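Lilex, a kitchen arm from the Wevoswood shared workshop: gallery and notes

Lilex is a robot arm that should one day put things away in a home kitchen. We build it in the evenings, and a large part of the work happens in simulation before any metal is cut.
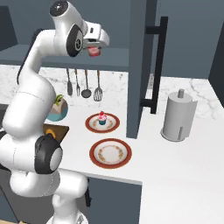 The workshop in Kiltton is open to members every evening until ten, and on Monday the back bench belongs to our group. We began in July with a very simple wish, which was to have an arm that can take a small thing from a counter and put it on another place without breaking it. At that time we believed the difficult part would be the motors. It is the kitchen that makes the difficulty. A kitchen is full of doors, handles, edges and hanging tools, and all of them are in the way of an elbow.

I keep this page for our members and for the people who write to us and ask how far we are. My English is from school and from manuals, so please excuse the stiff places. If a sentence is not clear, write to the workshop address and I will try it again.

The simulated kitchen

Blue-grey cabinets, white marble, a counter with too many objects on it. I like this kitchen more than my own. We did not model it ourselves, we took a ready scene and changed the measures until they agreed with the real test corner in the workshop. The counter is 914 mm high in both. This number took us two evenings, because the floor in the workshop is not flat and we measured at three different points before we decided which one to believe.

The white arm is also a ready model. Our own arm has almost the same reach but it is much less beautiful, with visible screws and flat plates. We exchange the model when our drawings are finished. Until then we work on the motions with the white one, and we accept that the numbers for the wrist will have to be done again.

Lifting high

Holding an object high above the counter looks exaggerated, and a visitor asked me why we don't move it directly to the side. In the first weeks we did so. The object went into the paper towel roll very often, and one time in the simulation it went through the edge of a plate and stayed there like a nail. Now every transport begins with a lift, then the turn, then the lowering. It costs time. I would like to reduce the height later, when the planner knows better what is standing where.

The open door

This cabinet door with the long black handle has been in more discussions than any other part. When it stands open it divides the space over the counter in two, and the wrist has to pass on one side of it or wait. Our planner at first treated the door as a thin board and forgot about the handle. The handle stands away from the door on its brackets, and exactly there the hand liked to get caught.

We have added a margin of 25 mm to each handle in the scene. With less than this the arm still touched, with more it refused to work near the cabinets at all and only stood there calculating. For drawers we have not tested it.

Plates and the cupcake

The two plates with the reddish-brown rim are our standard pair, one nearer to the wall and one nearer to the front edge. The cupcake with the pink frosting sits on the rear one. In the simulation it is a hard body, so the hand may press it as much as it likes and the frosting stays perfect. I mention it because a member made a real cupcake for comparison and our test gripper closed on it with the force that had been correct on the screen. We ate the rest.

Since then we have a list of objects with two columns, one for the force in simulation and one for the force on the bench. The second column is still mostly empty. If you have a kitchen scale at home that you don't need anymore, we can use it for this.

Hanging tools

Behind the plates hang a ladle, a slotted turner and some other tools. They are nice for the eye but the camera of the arm does not like them. Thin objects in front of a veined wall are hard to separate, and the openings in the turner let the wall be seen through the tool. Our recognition sometimes made two objects out of it, and sometimes none.

I proposed to remove the tools from the scene. The group voted against me, and I think now they were right. In a real kitchen the tools hang where the owner wants them.

How many runs

On the workshop computer we made 500 runs of the same task with small changes in the position of the objects. In 201 of them the arm finished without touching anything that it should not touch. I was disappointed on that evening. Then we looked into the others and found that a big part had the same cause, a wrong limit on the wrist joint, which I had typed in degrees where the program wanted radians, so the wrist was allowed to turn into positions that no real wrist could reach.

We have corrected this and will repeat the series with the same starting positions. The computer needs a full night for it, and the laser cutter group also wants the computer in the night, so there is a paper list on the door. Please use the list and do not stop a running job, even if the screen is dark.

The real base plate

From the simulation we go slowly to the hardware. The base plate was cut by Mahmoudi, the metal shop two streets from us, from a drawing that I made too quickly. The holes are good. The cable opening is on the wrong side, because I had mirrored the sheet and did not see it. For the moment the cables go around the outside with a clamp, and the plate stays as it is until we have money for the next one.

Under the plate we put a rubber mat. Without it the whole bench hummed when the shoulder motor was holding its position, and the people at the sewing machines complained with reason.

Shoulder and elbow

The shoulder is assembled and turns by hand with an even resistance. For the elbow we have two designs on the shelf. One has a belt and one has a small gearbox. The belt is quiet and cheap, but it gives a little when the arm is stretched out, and at the hand this small movement becomes large. The gearbox is stiff and makes a sound like a coffee grinder. I prefer the gearbox. This question will be open until both have carried the same weight for one evening.

Fingers

We print the fingers in the workshop and change them often. The present ones are flat inside with a thin soft layer glued on. The glue is the weak point, it lets go at the tip after some days of use. Another member suggested a soft sleeve that is pulled over the finger and can be washed. I find this a very good idea and would like to see it before the autumn.

The test corner

Our real kitchen is one cabinet, one piece of countertop and a door that came from a renovation. The door closes by itself, which the simulated one does not do. We hold it open with a piece of string. For the first trials on the bench this is good enough, but the arm should later open the door itself, so the hinge must be repaired or exchanged.

We still need for the corner:

a second cabinet, the width does not matter
two plates of the same kind, chipped is fine
a paper towel holder that stands by itself
a strong lamp with neutral light
a bar handle similar to the long one in the simulated kitchen

If you come to visit

You can see the bench on our Monday evening, from seven o'clock. Please come through the yard door, the front one is locked after six. The arm is switched off when guests stand near the bench, and we run it only when the red cord is stretched in front. Children are welcome on the outer side of the cord. The simulation you can try yourself on the workshop computer when no job is running, and there is a printed sheet beside the keyboard with the commands. The sheet still says that the wrist limit is in degrees. I have crossed it out with a pencil, please read the line below it.

Next additions to this page will be the elbow with both designs, the new finger sleeve and the repeated series of runs.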